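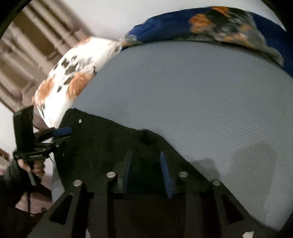

Bedding and mattress gallery: Nindel bedroom set

The gallery covers the bedding used at the Ernmont flat, updated July 19, 2022. Captions refer to the set as a whole; sheets are catalogued on a separate page.

Mattress
Light grey textured cover with fine horizontal ribbing. Vacuum along the ribs, then across, using the upholstery head. The cover is not removable – marks are sponged with cool water and left to air with the window open.

Blanket
Patterned fabric, navy blue with orange and black patches, white with brown, orange and dark grey at one end. Katsaros stock list, item 114. Wash at 30 degrees, line dry, fold in three.

Door and walls
Brown wooden door with vertical panels, white wall. Keep the bed clear of the door swing when turning the mattress. Turning takes two people and is next due in October.

Storage
Spare covers are in the Bivora chest, shelf 2.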